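Chapter 11
Pattern and Repeat: How Cloth Gets Its Squares

In this chapter you will:
learn how a check is built from two sets of stripes
work out the repeat of a simple pattern
plan a check of your own on squared paper

Key words: warp, weft, repeat, ground, selvedge

Pick up almost any checked fabric and turn it over. If the squares are just as strong on the back as on the front, the pattern was probably woven in. If the back is pale and blurry, it may well have been printed. It takes two seconds, and once you have learned the trick you will find yourself doing it in shops, on trains and at other people's houses!

Checks are a wonderful place to start with pattern because the rules are so few. A weaver sets up the long threads, called the warp, in stripes. Then the crossing threads, the weft, go in using stripes as well. Wherever a stripe meets a stripe, a block appears. Change the width of one stripe and the whole cloth changes with it - broad and calm, or small and busy, from the same two colours of yarn.

The old mill at Clulstead made little else for 61 years. Its pattern books still survive, and they hold 245 checks, many of them in only two colours. One favourite, sold under the name Juvenach, had a soft ground crossed by narrow pale lines. Another, Fovmont, used the same yarns in equal stripes and looks like a different family of cloth altogether.

Thin white lines on a sage green ground give a regular grid, one of the plainest checks there is and one of the most useful at the table.

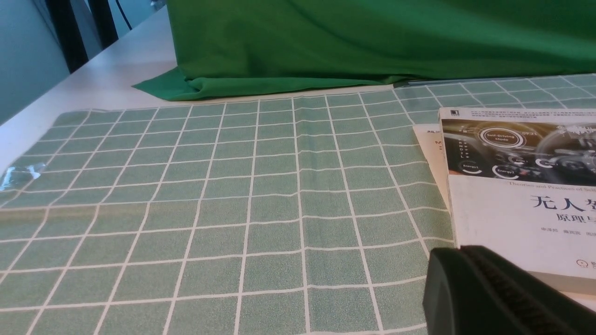
11.1 Finding the repeat

The repeat is the smallest piece of a pattern that can be copied side by side, and up and down, to fill the whole cloth. In a plain grid, it is one square and the lines along two of its sides. Why only two? If you included all four, every line would come out double when the copies were joined. Try it with tracing paper and you will see the mistake straight away.

Now take a harder case. The Alcaraz check has a warp of 40 threads before the order of colours begins again: 36 blue, then four white. The weft follows the same order. Its repeat is therefore 40 threads wide and 40 threads deep, and the blue block fills most of it. The little white patch where the lines cross is easy to forget - do draw it in.

Activity 11A
Draw one repeat of the Alcaraz check on squared paper, letting each small square stand for four threads. Colour it, then add three more repeats to make a larger block. Keep your drawing, as you will need it in section 11.2 when we add a third colour.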